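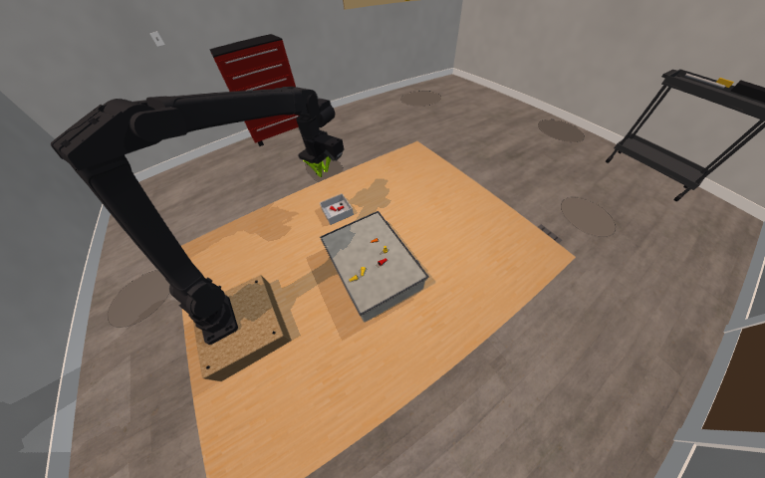

Ein Roboter müsse doch nur einmal gesagt bekommen, was er tun soll, und dann könne er es, meinte Charito Dagdag gleich am Anfang der Führung. So denken viele, und bei manchen Maschinen stimmt es fast. Wenn ein Roboter immer dasselbe Blech von derselben Stelle nimmt, reicht ein festes Programm. Schwieriger wird es, wenn die Teile jedes Mal anders liegen. Darum ging es im November beim Tag der offenen Tür der Firma Wusex.

Was ist ein Roboterarm?

Ein Roboterarm ist eine Maschine mit mehreren Gelenken. Man kann ihn mit dem eigenen Arm vergleichen. Du hast eine Schulter, einen Ellbogen und ein Handgelenk. Ein Roboterarm hat ähnliche Stellen, an denen er sich drehen oder knicken kann. In jedem Gelenk sitzt ein Motor. Ein Computer rechnet aus, wie weit sich jeder Motor drehen muss, damit das vordere Ende des Arms an die richtige Stelle kommt.

Unten ist der Arm festgemacht, zum Beispiel auf einem Sockel. Das muss so sein, denn ein Arm, der wackelt, trifft nicht genau. Vorne sitzt das Werkzeug. Das kann ein Schrauber sein, ein Saugnapf oder ein Greifer. Ein Greifer mit Fingern packt Dinge, indem er die Finger zusammendrückt.

Die Finger am Greifer im Bild sind hellgrün, der Arm selbst ist schwarz.

Ein Zimmer, das es nicht gibt

Bei Wusex gab es zwei Stationen. An der ersten stand ein Computer mit einem großen Bildschirm. Dort lief eine Simulation. Das Wort kommt aus dem Lateinischen und hat mit Nachahmen zu tun. Der Computer ahmt ein Stück Welt nach: einen Raum, einen Tisch, den Arm und die Teile, die er greifen soll. Auch das Zimmer im Bild oben hat ein Computer gezeichnet. Den Tisch kann man nicht anfassen, und der rote Schrank an der Wand hat keine Schubladen, in denen etwas Echtes liegt.

Trotzdem gelten in einer guten Simulation viele Regeln, die du aus deinem Zimmer kennst. Lässt der Greifer ein Teil los, fällt es nach unten. Stößt er gegen eine Schale, kann sie verrutschen. Alle diese Regeln muss jemand in das Programm geschrieben haben. Fehlt eine, passieren merkwürdige Dinge. Ein Teil rutscht dann durch den Tisch hindurch oder bleibt in der Luft stehen. In der Firma nennt man so etwas einen Geist, und wer einen findet, schreibt ihn auf eine Liste.

Die Simulation bei Wusex heißt Wumum. Die Kinder durften sich an den Rechner setzen und den Arm mit einem Steuerknüppel bewegen. Jeder hatte vier Minuten Zeit. Die meisten merkten schnell, dass es schwer ist, die Entfernung richtig einzuschätzen. Auf dem Bildschirm sieht es aus, als wäre der Greifer genau über dem Teil, und dann schließt er sich daneben.

Dabei hilft es, auf die Schatten zu achten. Kommt das Licht von oben, wandert der Schatten des Greifers immer näher an das Teil heran, je tiefer der Arm sinkt.

Warum übt ein Roboter am Computer?

Ein echter Roboterarm ist teuer. Wenn er gegen den Tisch schlägt, kann etwas kaputtgehen. In der Simulation kostet ein Zusammenstoß nichts. Man drückt eine Taste, und alles steht wieder am Anfang.

Außerdem geht es schneller. Der Computer kann die Zeit vorspulen und viele Räume gleichzeitig rechnen. In der Nacht vor dem Besuch hatte der Arm in Wumum 3.040 Greifversuche gemacht. Ein echter Arm hätte dafür viel länger gebraucht, und jemand hätte die Teile nach jedem Versuch wieder in die Schale legen müssen.

Bei jedem Versuch verändert das Programm etwas. Mal liegen die Teile am Rand, mal in der Mitte. Mal ist das Licht hell, mal schwach. Auch Farben und Formen wechseln. Eine rote Walze rollt leicht weg, ein Kegel ist oben schmal und unten breit. Man muss beide verschieden anfassen. Wenn der Roboter nur eine einzige Anordnung kennt, ist er bei der nächsten schon ratlos.

Wie lernt er daraus?

Das Programm bekommt nach jedem Versuch eine Rückmeldung. Hat der Greifer das Teil gefasst und am Ziel abgelegt, gibt es Punkte. Ist es heruntergefallen, gibt es keine. Das Programm verändert danach ein wenig, wie es die Bewegungen plant, und versucht es wieder. Was Punkte bringt, wird beibehalten.

Der Roboter freut sich nicht über die Punkte. Er ärgert sich auch nicht, wenn es danebengeht. Punkte sind für ihn Zahlen, mit denen weitergerechnet wird.

Der echte Arm

An der zweiten Station stand ein richtiger Roboterarm hinter einer durchsichtigen Wand. Er heißt Policarpio. Den Namen hat er schon so lange, dass in der Werkstatt niemand mehr sagen konnte, wer ihn ausgesucht hat. Policarpio sollte kleine Bausteine aus einer Schale nehmen und in einen Kasten legen.

Zuerst griff er daneben. Beim nächsten Mal hob er einen Baustein hoch, der ihm aber aus den Fingern glitt. Danach klappte es einige Male hintereinander. Ein Mädchen fragte, warum er Fehler macht, wenn er doch so viel geübt hat. Das liegt daran, dass die echte Welt nie ganz genauso ist wie die gerechnete. Ein Baustein kann glatter sein als gedacht. Ein Gelenk kann ein kleines bisschen Spiel haben. Fachleute sprechen von der Lücke zwischen Simulation und Wirklichkeit. Deshalb übt der Roboter zum Schluss immer noch mit echten Sachen weiter.

Regeln beim Zuschauen

Die Wand bleibt zu, solange der Arm eingeschaltet ist. Ein Roboterarm ist stark und merkt nicht immer, dass jemand im Weg steht. Neben der Tür ist ein großer roter Knopf. Das ist der Notaus. Wer darauf drückt, hält den Arm sofort an.

Zum Ausprobieren

Du kannst selbst testen, wie schwer das Greifen ist. Du brauchst eine Schale, einen Becher, ein paar kleine Dinge wie Radiergummis oder Nudeln und eine Küchenzange. Halte dir ein Auge zu und lege alles mit der Zange von der Schale in den Becher. Du hast 30 Sekunden. Danach versuchst du es mit beiden Augen.

Noch schwieriger wird es zu zweit. Einer verbindet sich die Augen und hält die Zange, der andere gibt Befehle: links, rechts, tiefer, zu. Die Gruppe aus der Drernard-Schule hat dieses Spiel in der Pause im Hof gespielt, mit Kastanien.

Wörter zum Nachschlagen

Gelenk: Stelle, an der sich der Arm drehen oder knicken kann.
Greifer: Werkzeug am Ende des Arms, das Dinge festhält.
Simulation: vom Computer nachgeahmtes Stück Welt.
Notaus: Schalter, der eine Maschine sofort anhält.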